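Sanis Simulation Cell: Frequently Asked Questions

Who maintains the cell?
The cell is maintained by the Vundilness group. Requests for changes should be addressed to Libor Danko.

How often is the gripper model checked?
Finger alignment is checked every 14 days and after any change to the arm description file. The check consists of 20 test closures. If more than two of them fail, the cell is withdrawn from use until the finger offsets have been corrected.

May users move the table?
No. The positions of the table and the arm base are fixed in the Castaño layout file. Cans, fruit and the plate may be placed anywhere within reach of the arm.

What should be done if an object sinks into the plate?
Reload the plate's collision mesh and reset the cell. Should the fault return, record the software version and submit a report.

Which gripper positions should a report include?
Please attach one view with an object held over the plate and one with the gripper open and clear of the plate.
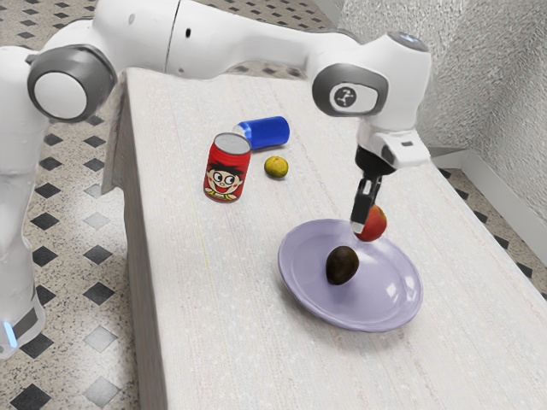
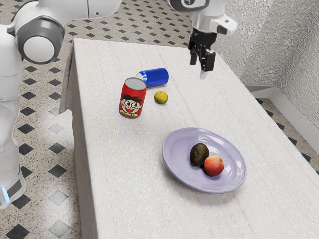
Reports without both views will be returned to the sender.

How long are reports kept?
Reports are stored on the Nedotton server for six months. Users who need them longer should save their own copies.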